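ホーム 連載 インタビュー 道具と暮らし お問い合わせ

機械に家事は頼めるか 第2回
2022年11月21日 文・アデルモ・カプート

先に白状しておくと、私は皿洗いが大嫌いだ。だから取材先を選ぶときも下心がある。今回会ってきたのは、家庭や売り場向けのロボットの手を開発しているステタヴィコのハシント・アギーレさん。席に着くなり「で、うちの台所にはいつ来ますか」と聞いてしまった(失礼な客である)。

アギーレさんは笑って、「6月にも同じことを聞かれて、まだですと答えました。今日もまだです」。

いま取り組んでいるのは水のペットボトルだという。つかんで、持ち上げて、別の場所に置く。え、それだけ? と思いますよね。私も思った。

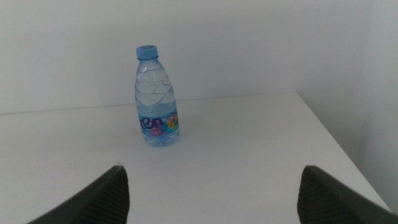

「人間は見た瞬間に力加減を決めているんですよ。満タンなら重い、空ならへこむ、と。機械にはそこが難しい。しかも透明でしょう。向こう側が透けて見えるものは、輪郭をつかみにくいんです」

練習は800回やったそうだ。条件をそろえた最後の60回のうち、うまく置けたのは39回。正直、もっとできると思っていた、と私が言うと、「私もです」と即答された。失敗で多いのは、指を閉じるときに片側が先に当たって、ボトルを倒してしまうケースらしい。

「だから近づき方が大事なんです。左右の指の真ん中にボトルが来るまで、閉じるのを我慢する。閉じるのはほんの一瞬ですけど、その前が長い」

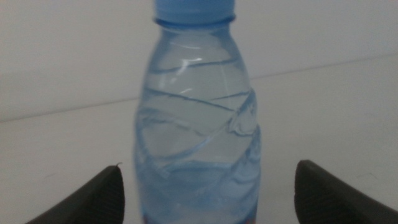
ボトルをはさむ手前、左右の指はまだ離れている。

1本にかかる時間は19秒。私なら、その間に冷蔵庫を開けて飲み始めている。では店の品出しなら、と水を向けると、こちらは少し前向きな答えが返ってきた。

「同じ商品が同じ向きで並ぶ棚なら、夜のうちにゆっくりやればいい。急がなくていい仕事は、機械に向いています。家のほうがずっと大変ですよ。昨日なかったものが今日はテーブルにありますから」

わが家のテーブルを思い浮かべて、黙ってしまった。郵便物、飲みかけのコップ、子どもの靴下。あそこにロボットを立たせるのは、なんだか申し訳ない。

それでも皿洗いはあきらめきれず、帰りぎわにもう一度だけ聞いてみた。「お皿は濡れるし、滑るし、重なりますからね」とアギーレさん。しばらく考えてから、「食卓から流しまで運ぶところなら、先にできるかもしれません。割れないお皿でお願いします」。

その晩、私はいつもどおり自分で皿を洗った。

前の記事 次の記事 連載一覧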